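The petty cash tin and what came after it

I promised a few of you I'd write up the business with the petty cash, and I've put it off twice, mostly out of embarrassment. I did the books for a small furniture hire firm called Wostow for the best part of four years. I was never an accountant. I answered an advert for office help and by the second month I had the keys to the tin, the company card PIN and a login to the bank, all because I was the one who sat nearest the safe.

Suleiman Garba ran the place and he was a lovely boss in most ways, generous with time off, hopeless with paper. He'd pull a twenty out of the tin for parking on his way through the door and shout the amount over his shoulder. I'd write it on a sticky note and put it on my monitor. Some days the monitor looked like it had feathers.

So you can imagine what happened when we finally got somebody in to look at it all. Zihan Wei came from an outside firm, sat down with a flask of soup and asked for the petty cash vouchers. I said which ones. She said all of them, please.

We were short by £295. For a tin that was only ever meant to hold eighty quid! I still feel slightly sick typing that. It had been topped up over and over, you see, and every top-up had gone through the bank as "cash" with no note of what the last lot had been spent on. 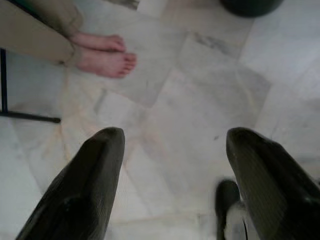 What I thought had happened

My first thought, and I'm not proud of this, was Tanko. Tanko Aliyu drove the van and bought more bits and bobs than anyone else — fuses, blankets, tape, bacon rolls for the lads — and he never had a receipt that hadn't been through the wash. I didn't say his name out loud but I thought it, loudly, for two days, and I'm fairly sure he could tell. He stopped bringing me a tea.

Zihan didn't bother with who she liked or didn't like. She got the bank statements out, ruled a line down a pad and started matching cash withdrawals to anything at all that looked like spending: the sticky notes (I'd kept a carrier bag of them, thank goodness), the diary, the van's fuel log, even the parking app. She asked me dull little questions all morning. Who opens the safe when you're off? Who counts it? When did anyone last count it? I had to say I didn't know to all three and I went very red.

By half past four she had most of it. A window cleaner paid in cash every month and never once written down. A deposit refunded to a customer straight out of the tin, £80, on a day I was at the dentist. A leaving present. And a run of parking, so much parking, all of it Suleiman's. There was a bit left over at the end that we never did explain, and she wrote it up as exactly that, unexplained, and wouldn't let me tidy it away.

I took Tanko a tea. We didn't talk about it. I think that was worse, and if I had my time again I'd have just apologised.
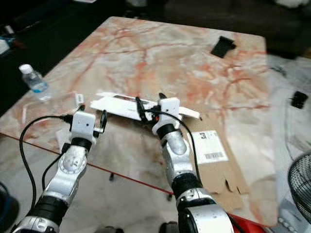 Favico, September

Different office, different tin. I moved to Favico at the end of last summer, and the first thing I asked at the interview was how they did petty cash, which made Hauwa Balogun laugh so much she had to put her pen down. She's the finance manager and I report to her now. I got the job, so perhaps it was the right question after all.

They do it the old-fashioned way, with a fixed float. The tin starts the month with a set amount, and whatever's been spent plus whatever's left has to come to that same amount on any day of the year. No voucher, no money. If you've lost your receipt you fill in a pink slip saying so and your manager signs it, and if you lose a lot of receipts then your manager gets bored of signing and has a word. It's so simple I could cry. Vinh Đào on the next desk counts it with me on the last afternoon of the month, and we both initial the sheet. He hums while he does it and I always lose my place at the coppers.

Anything above the limit goes on a purchase order, and the person who raises the order can't be the person who pays the invoice. At Wostow I did both! I also opened the post, set up new suppliers and reconciled the bank. I could have paid myself £1,000 as Zarell Cleaning Supplies and filed the invoice, and the only person checking would have been me. I made that name up just now, by the way, please don't go looking for it. But it gave me a proper chill when Hauwa drew it out on the back of an envelope, all those arrows going round and coming back to my chair.

People tend to take these checks personally. I did. When Zihan asked to see the vouchers I heard "we think you're a thief", and I spent so long being hurt that I wasn't much help to her until the afternoon. Now I quite like being checked. When something's out, there's a second set of initials next to mine and we look for it together, and it's usually a book of stamps.

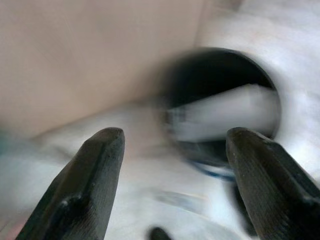 Two fingers with a gap between them

A couple of you have asked by email what to do if you're the one with the keys and you're getting worried. I can only tell you what I'd do. Count the tin today, with somebody standing next to you, and write the figure down even if it's horrible. Keep every scrap, including the daft ones. Then tell your boss in writing, short and plain, and ask for someone else to have a go at the bank reconciliation. You might get a sigh. Suleiman sighed at me for weeks, bless him, and then he bought a receipt book and a lock for the drawer.

I'm going to do a separate post on company cards, as that's a whole other can of worms and my dinner's ready. If you've got a good way of getting receipts out of van drivers, put it in the comments and I'll pass it on to Tanko's new office person, who has already rung me twice.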